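Baskets, Bins and the Pile on My Table

I've been promising you a small-stuff storage post since November, and then our hall closet shelf came down (with everything on it, at breakfast) and I couldn't put it off any longer. So this one is for anybody with a heap of socks, scarves, dish towels and odd bits of fabric that never seem to live anywhere. I had 11 dish towels in the car. Don't ask.

My neighbor Jolene Costigan got me started on soft baskets. I'd been a hard plastic bin person forever, the kind with the snap lids, and she talked me into trying just one by the back door. Well! I have 6 now.

Why soft sides work for me

They squash. You can shove one onto a shelf that's half an inch too short and it gives a little, and when it's empty you can usually flatten it behind the dryer. They don't scratch the furniture, either. I've got a long gouge on my dresser from a wire basket, and it makes me mad every single morning.

The downside is that they slump if you only put a few things in them, and then the rim folds over and you can't see what's inside. My fix is a piece of cardboard cut to fit the bottom. Trace around the basket, cut just inside the line, push it down flat. An oval one takes a couple of tries, so start bigger than you think and trim.

Sort on the table

I used to sort on the bed, and then bedtime would come and the whole lot went on the floor, and by morning I was back where I started. A table has to be cleared for supper, so you finish. Put the basket right up there with you and drop things in as you go. I like an oval basket for this because you can get at it from either side, and a patterned one hides the lint and the little smudges much better than plain canvas does. Teal, mint and dark green are very forgiving colors!

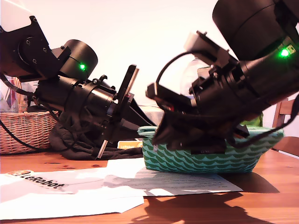
Dark things in one basket, light things in another

I fought this one for years. Black socks, navy scarves, the dark cloth napkins, they all disappear into each other at the bottom of a basket, and you end up dumping the whole thing out under the kitchen light at 6:30 looking for one glove. If you can, give the dark stuff its own basket with a light lining. And fold it, or at least roll it. I'm terrible about this, I just drop things in crumpled and half of it hangs over the side, and then the basket catches on the shelf when I slide it back.

Rolling beats folding for anything stretchy. For napkins and towels I fold in thirds and stand them on edge like file folders.

Washing the basket itself

Check for a tag first. If there's cardboard or wire sewn in the sides, only wipe it down with a damp cloth and a drop of dish soap. If it's all fabric, I wash mine cold, by hand, in the laundry sink, then stuff it with a dry bath towel so it keeps its shape and leave it overnight. No dryer. I shrank one and now it holds clothespins.

Next time: the drawer under the oven, and what I found in there.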